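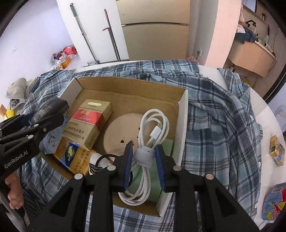

# Hi, come on in

I'm Theophilus Amegashie, and I sort out other people's drawers for a living. Also their shoeboxes, glove compartments, bedside tables and that one chair in the bedroom with all the shirts on it. The company is called Clutano, which my sister thinks sounds like a pasta sauce, and I've had the name on the van too long to change it now!

I started small, and I mean that pretty literally. Before this I spent 9 years in the parts room at Nandora, where my whole day was little bins of little things, and I loved it. When I left I figured I'd do garages and basements like everybody else in this business. Then my first customer asked if I'd mind looking at a single box on her desk first. It took the entire afternoon (she had a story for every item, and she makes very good coffee), and that was the best afternoon of work I'd had in years. So the small stuff became the thing I do.

## What I'm into

Cables. I could talk about cables until you leave the room. A charging cable wants to be looped loosely, all the loops the same size, with a velcro tie around the bundle and the connector where you can find it. Please don't wind it tight around your hand, and please don't use a rubber band, which goes sticky and then you've got two problems. Velcro ties are cheap, you can undo them a thousand times, and I hand them out like candy.

I'm also a big fan of the humble cardboard box. People want to run out and buy matching bins before we've even opened a drawer, and I always say wait. Use the box you have. Put a piece of card in the bottom if you like, live with it for a month, and if it still works, then go shopping. Half my customers never do (my own desk is all cardboard, and I'm supposed to be the professional).

And then the mixed box, my favorite. You know the one. A cord, a couple of packs of cigarettes, a crumpled paper you're scared to throw out, a bit of cloth, a round thing with holes in it that must belong to something. I don't lecture anybody about what's in there. We take it all out, lay it on something clean so it doesn't roll off, and go piece by piece. You decide what stays, I hold the trash bag.

## How it works

A visit is 2 hours, sometimes 3 if there are photographs involved. I come to you, anywhere in Clivard or out along the Zelenák road, and I bring ties, labels, a marker and a snack. I have now done 154 homes, plus one houseboat, which I'd do again tomorrow.

You don't have to tidy before I get there. Everybody does it anyway, and then we spend the first 20 minutes finding where they hid things!

I don't do moving, deep cleaning or storage units, and I won't sell your stuff for you. I tried that once with a set of golf clubs and I'd like to stay friends with people.

## Say hello

Mornings are best for calls, before I'm on the road. If you get the machine, tell me what kind of box, drawer or chair it is and I'll ring you back that evening. May fills up fast with folks getting ready to move, so if it's a spring job, call early.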